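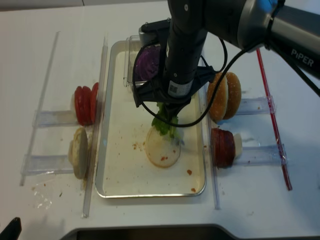 Lettuce over the bottom bun, tomato slices standing by on the left.

Burger counter planned for old Dilel shop in Alcantara

2018-08-18

A burger counter is set to open in January in the old Dilel shoe shop, Alcantara, which has been empty since the spring. Fomier, the company behind it, picked up the lease last week.

Small menu. 4 burgers, 2 sides, no table service. 362 square feet in total and most of that is kitchen, so it's takeout and a shelf by the window to lean on.

Harriet Greenberg, who runs the food side for Fomier, said the layout of the build station came first and the menu came after.

"Everything stands up on its edge. Tomato, buns, cabbage. You lay tomato flat in a tub and the bottom ones are soup by lunch," she said.

So clear holders either side of a metal tray, bottom buns and tomato to the left, top buns to the right, purple cabbage at the back. Each burger gets put together in the tray. Green lettuce and purple cabbage both go in the house burger, called the Maker, and Greenberg says the cabbage stays. There was some back and forth on that.

"People told us to drop it. I like the crunch, and it holds up better in a paper bag on the way home then lettuce does."

Buns are toasted, tops and bottoms kept apart until the order comes in. She wants the tomato cut thicker than it is now and is still looking at a different bun, the current one is a bit dry on day two. Sauce not settled either.

Prices not out yet. Greenberg would only say the Maker will be "lunch money, not dinner money."

The first 100 customers on opening day get a free side. Exact date to follow once the vent work is signed off, the building's old flue was never meant for a grill and has to be replaced up to the roof.

Hours will be 11 to 8 to start with, closed Sundays. Parking is in the lot behind the pharmacy, same as it was for the shoe shop. Fomier is also hiring for the counter, applications can be left at thier office on the second floor of the same building.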